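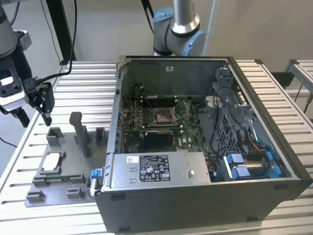
Teaching two arms to build a PC: your questions answered

Last updated August 25, 2018

I get a lot of the same emails about the Dustico project, so I've put my answers in one place. I'm one person with a day job and a shed's worth of old computers, so please forgive the gaps. I'll add to this page when I can.

What is Dustico, in a sentence?

It's my attempt to get a pair of robot arms to do small repair jobs on desktop computers by showing them lots and lots of examples. I steer the arms through a job, everything they do gets recorded, and the recordings go into a learning program that tries to work out how to do it without me.

Which jobs are you recording?

At the moment it's putting a processor into its socket and putting a memory stick into its slot. The tower goes on its side with the panel off, the parts go on the grey printed plate to the left, and the arms start above the table. I'd love to do drives and power supplies one day, but I said that in May as well and I'm still on processors!

Why not just program the moves?

I tried! It works beautifully until the case is a few millimetres away from where you said it would be, and then you've got a gripper pushing a very delicate chip into the side of a heatsink. With recorded examples the program sees the case in all sorts of positions and (on a good day) learns to look for the socket itself.

How many examples do you have?

Almost 3,000 that I'd call usable. There are plenty more I've thrown out or put to one side, and I'll get to those further down.

How long does one take to record?

The memory stick is quick, and I can do a nice run of them in an evening. The processor is a pig. You've got to lift the lever, open the bracket, pick up the chip by its edges, line up the corner, lower it, let go without dragging it, then close everything up again. I split it into 9 stages and mark the start of each one afterwards, and the marking takes longer than the doing.

What is the printed plate for?

Holding things still, mostly. The chip lies in a shallow recess so the fingers can get at it, and the memory stick has a slot of its own. My first version was a bit of foam with holes cut in it and the chip used to tip over if you breathed near it. I'm on version 17 of the plate now. People ask for the file quite often, and yes, I'll share it, but the posts need trimming and I'd be embarrassed to send it out as it is.

Do you put everything back in exactly the same place each time?

No, please don't do this if you're starting your own! I did it for my first few hundred and the program learned to go to one spot in the air and drop the chip. Now I shove the tower a little between runs, turn it slightly, slide the plate about and change the lamp. I've got a sheet of starting positions that I work through, so I can't get lazy and favour the easy ones (I do get lazy, hence the sheet).

Does it matter what computer you use?

More than I expected. I've used 16 towers so far, nearly all of them scrap. Some have a big metal drive cage leaning over the work and some are wide open inside. Cables are the real nuisance, because they never sit the same way twice. I used to tie them all back, and then I stopped, as I want the arms to cope with the sort of mess you find in a normal office machine.

Are the parts live?

Never. Nothing is plugged into the wall while the arms are moving. The chips are dead ones or ones I don't mind killing, and I've bent enough pins to make a decent necklace.

What do you do with the bad runs?

Depends on how bad. If I drop the chip, pick it up and carry on, I keep it, and those are some of my favourites because the program needs to see how to get out of trouble. If I hit the case or lose my temper and yank something, it goes in a separate folder called Flarnitz, after a word that came out of my mouth at the time. Flarnitz runs don't go into the training, but I use them to teach a second little program what a failure looks like.

What's Hunt?

Hunt is the bit where the gripper feels about for the right spot when it's close and not quite there. You nudge, you wait, you nudge again. When I'm steering I do it without thinking, and for ages I tidied it out of my recordings because it looked clumsy. Big mistake! I put the wobbly bits back in and the memory stick job got a great deal better.

And Kavlow?

Kavlow is the recording software. It saves what the cameras see and where every joint is, all on one clock. Getting the clock right took me most of a winter. If you're building something similar, check your timings before you record anything you care about, as I had to bin a whole batch where the pictures were running behind the arms.

So does it work?

The memory stick, fairly often. The processor, sometimes, if the lever is already up. The full job from start to finish, no, not yet. It tends to get muddled about which arm should be holding the bracket, and then both of them go for it, or neither does.

Can I have the recordings?

Not all of them yet. I'm still going through the labels and I keep finding stages marked in the wrong place. I'm happy to send a small set to anyone who wants to poke at it, just write to me through the contact form and tell me roughly what you've got to run it on.

Can I send you an old computer?

Yes please! Desktops only, no laptops, and take your drives out first if there's anything on them you'd miss. I'm especially short of small cases. Postage is on you, I'm afraid, but I'll send you a clip of the arms having a go at it.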